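Giving up the big telly

We moved the television out of the front room in July. I had meant to write this up sooner, but the shelves took longer than I thought and I wanted to see whether we would stick to it first.

It was a big set, bought when we lived in the flat on Navarro Road and had one room to do everything in. When we came here it went on the wall opposite the sofa and the whole room was laid out to face it. There was a window on the other side with a decent view of the pear tree, and we sat with our backs to it for years.

Mwende was the one who suggested moving it. She had been to stay with her aunt, who keeps hers in a spare bedroom upstairs, and she said the evenings there felt longer. I was not keen. I like the football and I like having something on while I iron. We agreed to try it for a month and put it back if either of us was fed up.

Getting it down was a job for two people. The bracket had been put up with 17 screws, most of them painted over, and one had to be drilled out. Mpho Mokgethi from next door held the bottom while I undid the last of them. Behind it the wall was still the old green, so that was another weekend gone on filling and painting.
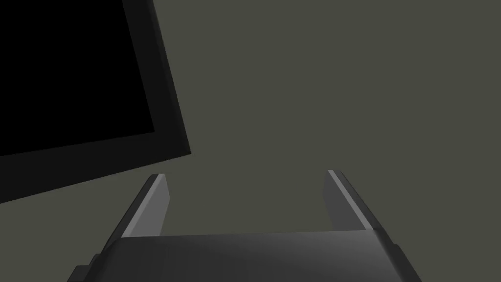 A black panel with a charcoal rim, in a computer-made picture.

The sofa now faces the window, with the two armchairs at right angles to it. The bookcase went where the telly was. It is 185 cm tall and came second-hand from a shop in Grevalholm, and it only just fitted in the van. I paid 700 for the lot, counting the van, the paint and the new lamp, and I could have done it for less if I had not wanted the lamp.

As for the television, it is in the back bedroom with the ironing board and an old chair that is comfortable for an hour and then is not. That has turned out to be a good thing. I go in, watch the programme I wanted, and come out again. I no longer sit through the one after it.

We do talk more. We also bicker more about the crossword, and I have gone to bed early more often than I did before — I am not sure that counts as a success, but I am sleeping better. Mwende has taken up her knitting again and there is wool on every flat surface.

The month came and went and neither of us mentioned putting it back. I missed it most in the first week, around ten at night, when I would normally have had the news on. I have the radio for that now.

Still to do: the socket behind the bookcase needs a proper cover, and the curtains are too short for the window now that we look at it. Dalal Saliba has offered me a pair from her old house, so I am going over to measure them.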